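Field Report: Open Day at the Jullton Automation Lab
Submitted for Introduction to Automation, Unit 2
November 25, 2018

1. Why we went

The assignment asked us to visit a place where robots or automated equipment are being developed and to report on one demonstration in detail. Our group's first choice was the Triridport bottling plant, which answered our request with a form, then with a second form that asked whether we had completed the first. Our second choice was the open day at the Adeyemi building in Jullton, which required only that we turn up. We took the bus from Nernness, which leaves at 9 and arrives when it feels ready.

I should say what I expected, as the assignment sheet wants us to compare expectations with findings. I expected an orange arm behind a fence, moving a car door from one side of a cage to the other with great seriousness. I expected a safety video. I got the safety video.

2. The place

The lab takes up most of one floor and could pass for the office of a company that sells insurance, apart from what is on the tables. There are desks, monitors and a lot of white furniture. The ceiling is black with bright strips of light running across it, and I spent more of the introductory talk looking at it than I would like my grade to reflect.

The talk covered the lab's main problem, which is that robots are still bad at handling ordinary objects. A machine can place the same bolt in the same hole all day. Give it a sock and it has no idea. The approach at Jullton is to have people do everyday tasks by hand while holding the same kind of gripper a robot would use, with a camera attached, so that each attempt is recorded from the gripper's point of view. The recordings are then used to train a program that will later control an arm. The presenter called this "teaching by demonstration." A member of our group called it "doing the robot's homework," and the presenter agreed a little too quickly.

3. The demonstration

Visitors could watch several tasks, and we chose the eggs. This was partly academic. An egg is a good test object: it rolls, it has no handle, it varies slightly from one to the next, and it punishes too much force in a way everyone in the room understands. It was also partly because the other choice when we arrived was folding a towel, and some of us live with people who might have asked for a repeat at home.

The task sounds like nothing. Pick up an egg with the gripper, move it, set it down in a cup of the carton, let go. I had assumed that the grip would be the hard part. It is really the letting go. The fingers have to open far enough to release the egg, and in a carton there are neighbors on either side who do not want to be elbowed. Approach at a bad angle and you nudge an egg you had already finished with. 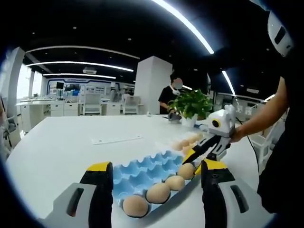
The angle was something the staff kept returning to. With your own hand you would reach over the carton without a thought, because you have a wrist, several spare fingers and years of breakfasts behind you. With two stiff fingers you have to decide beforehand where each one will go. People who were good at it slowed down well before they reached the egg and hardly seemed to squeeze at all. People who were new to it (my group) hovered over the carton like a crane operator on a first day.

Two people working over the same carton is harder again. You have to watch your own fingers, the other person's fingers and the eggs, and there is a strong temptation to apologize to all of them. According to the presenter, crowded attempts are useful because kitchens and packing tables are crowded, and a program that has only seen tidy, solitary work will be surprised by an arm coming in from the side.

4. Numbers

The lab had 352 recorded attempts at the egg task before the open day and hoped to have 436 by the end of it. I asked what made an attempt count. A usable recording needs a clear start, a clear finish and no long stretch of the person wondering what to do, a rule that would also remove much of my first year of college. Attempts that go wrong are kept separately. The lab has not decided how much to learn from them.

I asked how many recordings it takes before a robot can do the task alone. The answer lasted around nine minutes and contained no number. As far as I could follow, it depends on how much the objects and positions change. If the carton is always in the same place, fewer are needed, but then the robot has learned a place and knows very little about eggs.

5. What I got wrong

My notes from before the visit say that automation "removes the human from the process." I have left that sentence in the appendix as evidence. Everything we saw ran on human patience. Someone sets out the eggs, someone moves them, someone checks the recording, and someone puts the eggs back so that it can all happen again. Whatever gets removed, it gets removed much later.

I also wrote that sensors would be the main cost. The staff said it was time, and then looked at the clock — we were their last group before lunch.

6. Problems with this report

We saw one task properly and only for part of a morning. We did not see a robot arm carry out the finished skill, as that demonstration was planned for December, so I can't say how well the training works. My sketch of the gripper is not to scale and has been described by my own group as a lobster. We would like to go back in December for the arm, and I have already asked whether there is a form.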